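Folding Room Reopens at Kavberg House with Longer Hours

Reading time: 3 minutes

The clothing program at Kavberg House has resumed for the season, with extended opening hours and a revised procedure for sorting, folding and storing donated garments. The changes took effect in October and apply to all items received through the Wunero Street entrance.

Kavberg House was built in 1926 as a drapery warehouse and has been managed by the Jotasico Foundation since the closure of its last commercial tenant. The clothing program supplies everyday wear to households referred by local agencies. Last season it filled 196 referrals, most of them for children's and adults' T-shirts, light jumpers and towels.

Under the revised procedure, garments are no longer folded at the receiving counter. Each piece is laid out on a cloth-covered surface, smoothed from the collar down and folded to a standard width before it is shelved. Program coordinator Waltraud Strebel said the previous arrangement had led to uneven stacks and to repeated handling of the same items.

"A shirt that has been folded properly can be taken from the middle of a pile and the pile stays up," Ms. Strebel said. "We were refolding entire shelves at the end of the afternoon, and that time is better spent on referrals."

The standard fold for a short-sleeved shirt begins with the garment flat and the sleeves turned in. The sides are brought to the centre, the hem is raised to the collar, and the resulting rectangle is folded once more. Towels and plain cloths are folded lengthwise first. Items that have become creased in transport are shaken out and left flat before folding.

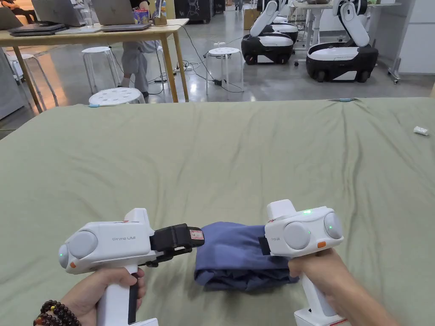
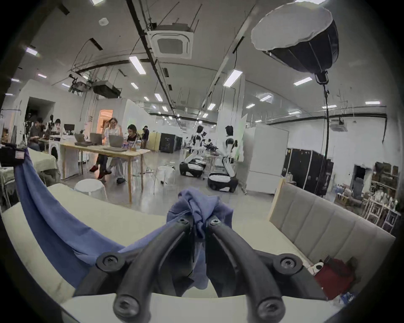
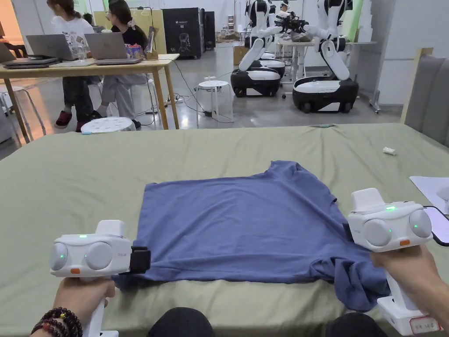
Blue cloth at different points of handling: folded on the green cover, gathered up over a cream seat, and spread out as a T-shirt.

Should donors fold clothing before bringing it in?

Donors are asked to bring clothing clean, dry and placed loosely in a bag. All garments are opened and checked for stains and missing buttons on arrival, so folding at home is a matter of personal preference.

The green covers now used for folding were chosen after a short trial. Plain tabletops were found to let lighter fabrics slide, while a cloth surface holds a sleeve in place as the other side is turned. The covers are washed at the end of each week and replaced when they become worn.

Shelving has also been reorganized. Adult shirts are stored by size and then by colour, with the folded edge facing outward. Children's clothing has been moved to the lower shelves, and towels are kept in a separate cupboard near the stairs. The cupboard and the new shelf dividers were supplied by Kovalchuk, a joinery firm that has carried out earlier repairs to the building.

Garments unsuitable for referral will continue to be set aside for fabric recycling. Winter coats and footwear cannot be accepted at present owing to limited storage, although the Foundation expects to review this position before the new year.

The program is open until 5 p.m. on weekdays. Donations should be delivered no later than 2 p.m. so that they can be checked and shelved the same day. Deliveries of more than two large bags should be arranged in advance with the front office. Referral agencies will receive an updated size list and are asked to discard earlier versions.

Comments

Maple_Lane
Glad to see the later closing time. I could never get there after work before. Is there still parking at the back?

R. in Unit 5
The back lot is open but the gate is narrow. I use the street.

threadbare
I have been folding hem to collar for years and my drawers have never been neater. My husband rolls his and we have agreed to keep separate drawers.

Gwen P.
Would you take pillowcases? I have a good many in decent condition, mostly white and a few grey.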